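Início > Comunidade > Televisão e séries > Horários e temporadas

Imprimir esta página | Enviar por e-mail

Ordem de exibição da série Forketel e episódios em falta na segunda temporada

Publicado por assinante_norte

Exmos. Senhores,

Venho solicitar esclarecimento relativamente à série Forketel, transmitida pelo canal Karthorpe. De acordo com o guia impresso do canal, a segunda temporada é composta por 10 episódios. No serviço de gravações do meu operador constam apenas sete, e o último termina sem que fique resolvido o processo judicial iniciado no primeiro episódio. Acresce que o episódio intitulado «Prirnden» surge na lista antes de «A Travessia», embora neste último as personagens se refiram à viagem a Prirnden como algo ainda por realizar.

Pretendo saber se os episódios em falta chegaram a ser transmitidos em Portugal, qual a ordem correta de visionamento e se existe alguma forma de os obter com legendas em português. Agradeço que as respostas não revelem o desfecho da temporada.

Publicado por arquivo_de_series

Prezado assinante,

A segunda temporada foi transmitida na íntegra, mas em dois blocos. O primeiro, de sete episódios, ocupou o horário habitual das 22h00. O segundo foi exibido em julho, já depois da meia-noite, e o canal registou-o na grelha com um título autónomo, «Forketel: O Processo». Por esse motivo, os sistemas de gravação automática não o associaram à série e muitos espectadores ficaram convencidos de que a temporada terminara mais cedo.

Quanto à ordem, a sequência de produção coloca «A Travessia» em quarto lugar e «Prirnden» em quinto. O canal inverteu os dois na primeira exibição e corrigiu a troca na reposição. Recomenda-se, portanto, o visionamento pela ordem de produção. A duração dos episódios é de cerca de 29 minutos sem intervalos, o que permite distinguir a versão integral da versão encurtada que passou à tarde – nesta última foram suprimidas algumas cenas do tribunal.

Para recuperar o segundo bloco, deverá pesquisar pelo título autónomo na área de gravações. Caso o prazo de conservação já tenha expirado, resta aguardar nova reposição ou consultar o catálogo da distribuidora Panagiotou, que detém os direitos da edição em disco.

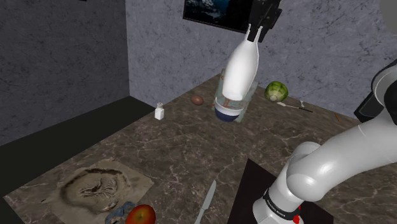 No que respeita às legendas, a edição em disco inclui português europeu nas duas primeiras temporadas. Convém confirmar essa indicação na contracapa antes da compra, dado que circula também uma edição importada, de capa idêntica, apenas com legendas em inglês.

Publicado por sofa_e_comando

Confirmo a questão do título autónomo, que também me induziu em erro. No meu caso, a pesquisa por «Forketel» não devolveu qualquer resultado do segundo bloco, e só o encontrei ao escrever «Processo». Não posso pronunciar-me sobre os discos, que não adquiri.

A título de opinião, considero a segunda temporada inferior à primeira. O enredo judicial prolonga-se em demasia e a personagem da escrivã, que era o melhor da série, quase desaparece. Ainda assim, os episódios finais justificam a procura.

Publicado por assinante_norte

Agradeço os esclarecimentos prestados. Localizei três episódios com o título indicado e procederei ao visionamento pela ordem sugerida.

Contacto | Condições de utilização | © Comunidade Televisão e Séries. Todos os direitos reservados. | Voltar ao topo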